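How We Stayed Friends Through 41 Weeks Apart

I have wanted to write about long-distance friendship for ages, because people write so much about long-distance love and hardly a word about the other kind. My best friend Benedicta Wumbei moved to Rinmont last year for work, and I cried harder in the parking lot after her goodbye dinner than I ever cried over a boyfriend. Forty-one weeks later she came back for a visit, and we picked up in the middle of a sentence. I'm still so happy about it!

We met when we were 19, in a laundry room, both waiting on the same dryer. She had a bag of plantain chips and she offered me half before she even told me her name. We lived within walking distance of each other from then on. So I had never once had to schedule her. She was just there, on my couch, eating my good cheese.

The first month apart was rough. We texted all day long, like 101 messages before dinner, and somehow I felt like I knew less and less about how she was doing. I knew what she had for lunch. I knew her bus was late. I didn't know she was lonely until she told me weeks afterward, and that stung, because I had been lonely too and I'd been sending her laughing faces.

What changed things was the Thursday call. It was her idea. Every Thursday at 8 in the evening, phones out, no video unless one of us had a haircut to show off. The first couple were a little stiff (we kept asking each other "so what's new?" like a pair of aunts) and then one night she started folding laundry while we talked, and I started doing my dishes, and it felt like my old apartment again. I love those calls. I have turned down real parties for those calls.
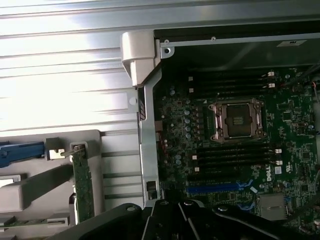 Inside the open computer case, with the side panel on the left.

The other thing we did was send actual mail. I'm a terrible letter writer, my handwriting looks like a bug walked through ink, but there's something about opening the mailbox and seeing your friend's awful stickers on an envelope. She sent me a pressed leaf from outside her building. I sent her a napkin from Hamora, the little noodle place where we used to split the big bowl, with the new prices written on it so she could be outraged with me. She taped it to her fridge!

We had one real fight, in July. I had promised to visit and then I pushed it back a second time, and I told her by text, at midnight, with a bunch of excuses. She didn't answer for two days. My cousin Comfort Amoah, who has known us both forever, listened to me complain for a good half hour and then asked, "Did you say sorry, or did you say you were busy?" Ouch. I went back and read what I had sent. There was no sorry in it anywhere.

So I called. I didn't wait for Thursday. I told her I'd been careless with her because I was so sure of her, and she was quiet for a bit and then she said she was tired of being the one who was easy to move around. We both cried. Then her smoke alarm went off because she'd forgotten her toast, and we laughed until I had to sit on the kitchen floor.

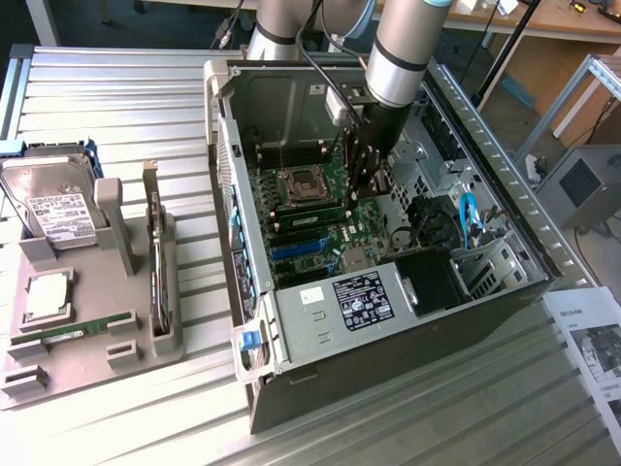 I booked my ticket that same night, and this time I went. I got 2 whole days with her, and we did almost nothing. She showed me her grocery store with so much pride, aisle by aisle. I met the neighbor with the loud parrot I'd been hearing through the phone for months. I slept on her lumpy sofa and woke up to her singing badly in the shower, and I thought, oh, I missed this exact noise.

If your best friend is about to move, I want to tell you it can be good. It will be different, and some weeks you'll miss each other's calls and feel weird about it. Tell them you feel weird! Pick a night. Buy some stamps. Ask the second question, the one after "how are you," and then stay on the line long enough to get the answer.

Benedicta read this before I posted it and wants it on record that the dryer was hers first. It was not. She flies back in the spring, and I've already told her we're going to Hamora straight from the airport, suitcase and all. If you've got a faraway friend, tell me about them in the comments, I want to hear how you two keep it going.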